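**March, shop notebook - after lunch**

Spent most of the morning on the hearing protection business, and I want to get it down while I still remember who said what. Birdie came over with the sound meter and we took readings at the Cairns planer while Orest fed stock through it, the usual maple, nothing exotic. She stood where the operator stands and then at the outfeed, 2 passes each, and wrote everything in the blue binder (page 213, for whoever goes looking).

The outfeed came out louder than the operator's spot, which surprised me more than it did Orest - he's been saying so since the new knives went in, bless him. So from now on muffs at both ends, and the hooks get moved to the outfeed side where people can reach them without walking past the machine. 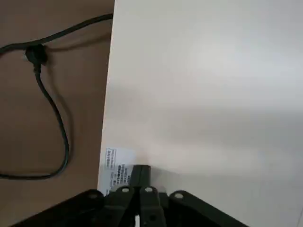
*White panel and black cable, brown surface at left.*

Isamu asked whether plugs under muffs would be better for the long runs. I think yes for anything up to 4 hours, but then you can't hear someone calling you, and I'd like us to agree on a hand signal first. Khrystyna-Mariia has one from her old job at Bosley that she'll show everybody, a flat palm on top of the head, very easy to spot.

Still to do: order 8 more pairs of muffs, get Antonina's hearing test rebooked (she missed hers with that awful cold, poor thing), and repeat the readings with the dust collector off.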